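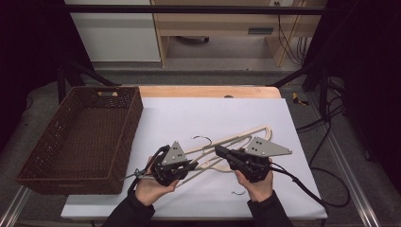
Saturday, September 13, 2025. Trorstead shooting reconstruction, bench notes. Stray round thru front window, lodged in the sofa back. Fadi Fakhoury did the rod fit again this morning, I did the string separately so we don't talk each other into the same number. White paper down over the bench top first, same as always, shows up every crumb of glass and plaster. Changed the sheet between items, initialed and folded the old one. His downward angle 11 degrees, mine 4 off that. Too much. Suspect my string was touching the curtain track on the mock-up. Redo Monday before anyone qoutes either figure.

Scanner export from the house: 2,552 points on the window wall, plenty. Sofa side is thin, ask Hakim if they kept the raw file.

Hole in the outer pane is clean enough to measure, inner pane mostly gone. Not using the inner pane for anything.

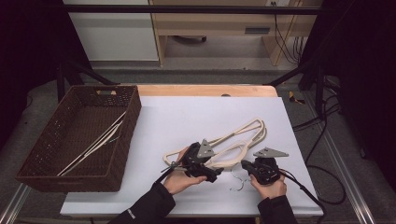 Distance

Over 32 meters from the window if the sidewalk height is right. Big if, the street drops toward the corner and the Cluka survey is from April, before they repaved. Need a fresh level shot from the curb.

Don't put a shooter position in the draft. Cone only, with both angles shown until the redo is done. Detective will want a dot on the map, he can't have one yet.

To do: recalibrate the Hitiron inclinometer, new rod tips, log the folded sheets in the evidence book (forgot yesterdays, sorry Fadi).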